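Chapter 6
Shared Tables and Small Storage

In this chapter you will learn to:
choose a place for a rack on a table that several people use
measure a rack and the things that go into it
plan a tabletop so that it can be cleared and wiped quickly

Key terms: footprint, working area, reach, clearance, wire rack

When Philomena Dolan took over the day room at Botdale, the tables were in good shape but hard to use. Mail, napkins, seed packets and game boxes stayed out from one meal to the next. Before lunch, someone had to carry it all to a windowsill, and after lunch most of it came back. Dolan timed the job in January and found that clearing one table took 200 seconds. She did not buy more cupboards. She put one open rack on each table and set a rule for what could go in it.

Her case will come up several times in this chapter. It is a small one, but it raises most of the questions you will meet when you plan storage for a dining room, a classroom or a kitchen.

6.1 Footprint and working area

The footprint of an object is the part of the surface it takes up. The working area is what remains for people to use. A rack with a small footprint can still spoil a table if it stands where hands and elbows need to go. For this reason we plan the working area first and place the rack second.

Take a tabletop 120 cm long. A person seated at the long side works mostly in the part nearest the body. The far side is used less, and a rack placed there, a little to the right or left, leaves the middle open. Rounded corners take away a small amount of surface, so keep the feet of the rack well in from them.

6.2 Open wire racks

A wire rack lets crumbs and dust fall through to the table, where they can be wiped up. The contents can be seen from the side, which helps people put things back. Thin items are a problem, as pens and loose cards slip between the wires. Colm Ó Dubhghaill, who supplied the racks to Botdale, advised a paper liner for these.

Short feet lift the base off the surface. Check that every foot rests flat before you load the rack. If it rocks, turn it a quarter turn and try again, then look for a bent foot.

Activity 6A

Work in pairs at a cleared table. Place an empty rack toward the far side and sit down facing it. Without standing up, reach for the near end of the basket and then the far end. Write down which parts you can touch with both hands. Move the rack and repeat.
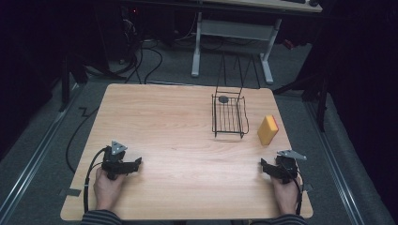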